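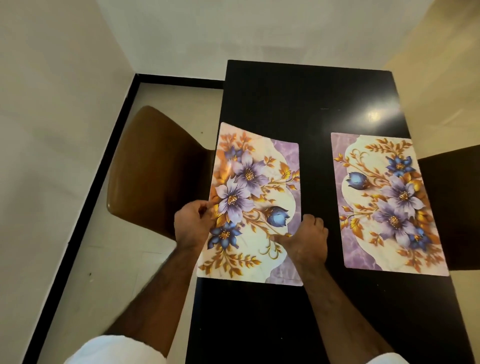 Flornum boards > Manipulation > Egocentric pretraining, does it transfer?

Kongkaew
Finished the ablation. Pretrained on 1734 head-camera clips of household work, then fine-tuned on 204 robot demonstrations. Placing error on flat items fell by a third against the robot-only baseline. Nothing else changed between the runs.

Mumosura
A third on which split? If the test rooms also appear in the clips, you are measuring memory of the room.

Kongkaew
Held out by room. 909 test trials, two seeds.

Mumosura
Two seeds is thin. I would not quote a third from that.

Jarnano
I saw a gain too, but only when both hands stayed in view. Placemats and cloths were fine. With baskets the fingers hide the rim and the hand pose labels drift. I dropped those clips and the result improved slightly.
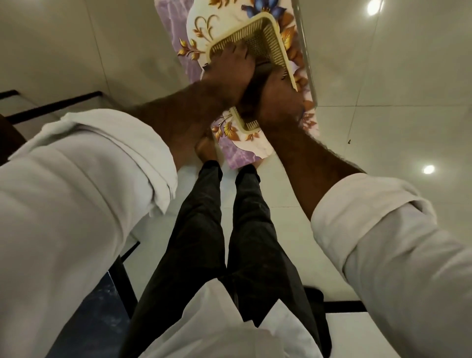 How are the hand poses turned into robot actions?
Wrist position and a single open/close value per hand are taken from each clip, smoothed, and used as targets for the pretraining stage only. The fine-tuning stage uses recorded joint commands.

Mumosura
Then finger occlusion should matter less than Jarnano says. The wrist is usually visible.

Jarnano
The open/close value comes from the fingers. That is the part that drifts.

Kongkaew
Agreed on that. I'll rerun without the open/close target and add seeds.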